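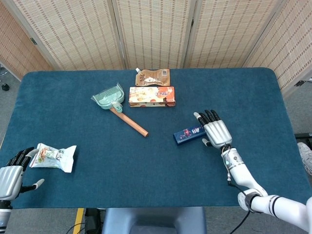 Saron Asfaw reckons felt is a mistake on any table where people eat crisps, and after last night I'm starting to agree with her.

Home Browse Ask Tags Log in

Crumbs and grease on a teal felt table cover

I've got a dark teal felt cloth on the table in front of my folding screen and I love the colour, but it shows everything! We have snacks there most evenings and now there's a greasy patch as big as my palm. Can I put the whole thing in the machine or will it shrink? The label's long gone -- sorry.

Obsa Tsegaye
Don't machine wash it if you don't know what it's made of. Wool felt shrinks horribly, I lost one that way in July. Shake it outside, then leave bicarb on the greasy bit for 20 minutes and hoover it off with the soft brush. Might need 2 goes.

Jericho Dumlao
just get a wipe clean one

Abrehet Ayele
Bicarb worked on mine too, though it took ages to get the white out of the dark felt (sticky lint roller in the end). For what's left I'd dab -- never rub -- with cool water and a drop of washing-up liquid, and try a corner first.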